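Keeping an old handsaw sharp

November
Posted by Vitalii Kuzmenko

I took up hand sawing late, in a shed in Onville with one light bulb and a bench that wobbled. This is mostly about sharpening, with a bit about buying.
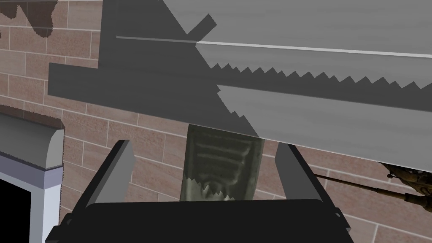 I bought three bad saws before I bought a decent one, and all three were bad in the same way. They were new, cheap and had hardened teeth, so when they went blunt they were finished. A file just skates over that sort of tooth. The fourth was a second-hand saw from Nartey, the tool shop behind the station, and I have been using it ever since. The first thing I look at now is the blade. A big grey blade with a slightly mottled surface, like the one in the picture, would not put me off at all. Mottling is only colour. Deep pits along the tooth line are another matter, as a tooth filed over a pit will be weak or missing its point.

After that I check for bends. Hold the saw with the teeth up and look down the line from the handle end. A gentle curve can usually be worked out by hand. A kink is a sharper thing and I leave those saws in the box. Handles I don't worry about much. Mine was loose when I got it and needed nothing more than the screws nipping up.

Cleaning took an evening. I used fine wet and dry paper wrapped round a cork block, with a little white spirit, working along the length of the blade and never across it. I stopped when it felt smooth. I didn't try to make it shine. Keep your fingers behind the block near the teeth, even blunt ones.

Sharpening is the part people are scared of, and I was too. I paid to have it done twice. Then Mariama Agbeko, who ran the Thursday woodwork class I went to, sat me down with a triangular file and a saw vice and made me do a whole one. It took 80 minutes and the result was uneven, but it cut better than when I started.

What I do now is this. Clamp the blade low in the vice so that only the teeth and a little of the plate show, otherwise it chatters and the noise is awful. Run a flat file lightly along the tops until every tooth has a small bright flat on it. Then take the triangular file and go into each gullet, pushing away from you, the same number of strokes every time. I give it two. Stop as soon as the flat has gone. For a rip saw I file straight across. For a crosscut I angle the file, do every other gullet, then turn the saw round and do the rest.

My saw has 8 points to the inch, which suits most of what I make. The file is a Jenent and I expect up to 5 sharpenings out of it before the corners go. When they do go you can feel it slipping, and it's time to bin it.

Setting the teeth doesn't need doing every time. I do it when the saw starts to bind in the cut, which in my case was once last winter and once in the spring. Go lightly with the saw set. Too much and you get a wide, ragged cut and a lot more work pushing it through.

Storage is simple. A wipe of oil after use, a strip of slit hosepipe over the teeth, and hang it up somewhere it won't get knocked. My shed is damp and I've had one small patch of rust by the handle where I missed a bit with the rag.

As for cost, I paid 40 for the saw, the vice and a spare file together, and the vice was the dear part. You can make one from two boards and a hinge, and Mariama did. I had a go at that as well but mine wouldn't grip evenly, so I went back to Nartey.

Next I want to try a tenon saw. The teeth are a good deal smaller and I'll need better glasses.

Contact: use the form on the About page | Copyright Vitalii Kuzmenko | Back to top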